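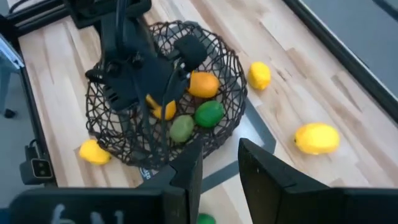 Progress report to the Tritholm education fund
Student manipulation project, Grastau technical college
Reporting lead: Jolien Van Wijk
7th April

1. Status

The project is on schedule for the first milestone and behind on the second. The two-arm station runs under operator control for full sessions. Policy training has begun on the fruit and basket task. The written evaluation protocol, due with this report, is in draft and will follow before the end of April.

2. Work in the period

The task is defined as follows. Produce is placed on the table inside and outside a wire basket. The arms move each loose item into the basket without tipping it or dragging it across the tape line. An episode ends when the table is clear or the time limit of 70 seconds is reached.

Students logged 100 complete episodes. Of these, 24 were rejected at review, mostly for late starts and dropped camera streams. Mutua Urio wrote the review script and trained the rest of the group to use it. Rejected episodes are kept on the drive but excluded from training.

Unai Campos reworked the cable routing on both arms after two sessions were lost to a loose connector at the wrist. No further losses of that type have been logged.
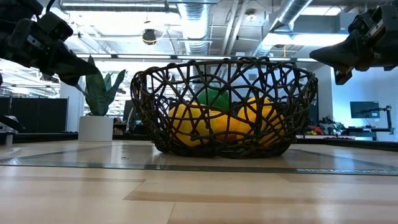 The open weave of the basket remains the main technical difficulty. Fingertips can catch in the lattice when an arm descends close to the rim, and the strands break up the outline of anything behind them, which lowers the detection score for items already placed. The group compared two approach heights. The higher one reduced contact with the rim but increased the number of items that bounced on release. The lower one has been kept, with a slower descent.

3. Student participation

The course section led by Tõnu Vasiliauskas now uses the station for its lab hours. Each student completes a safety check and a supervised practice run before recording. Ans Mulder maintains the booking sheet and the session log. Demand for evening slots exceeds what can be supervised at present.

4. Budget

Spending to date is about 3,000 euros, chiefly for finger pads, cables and storage. One order of replacement pads from Bosman is outstanding. No change to the approved total is requested.

5. Next period

- Submit the evaluation protocol.
- Repeat the task with a second basket of closed weave.
- Compare trained policy results against student operators on the same starting layouts.
- Decide whether the group enters the Brunora student challenge. Entry requires an unattended run, and the station has not yet been tested in that mode.

Recent reports
Grastau: station assembly and safety review
Grastau: camera calibration notes
Tritholm fund: guidance for second-year projects
Brunora student challenge: entry rules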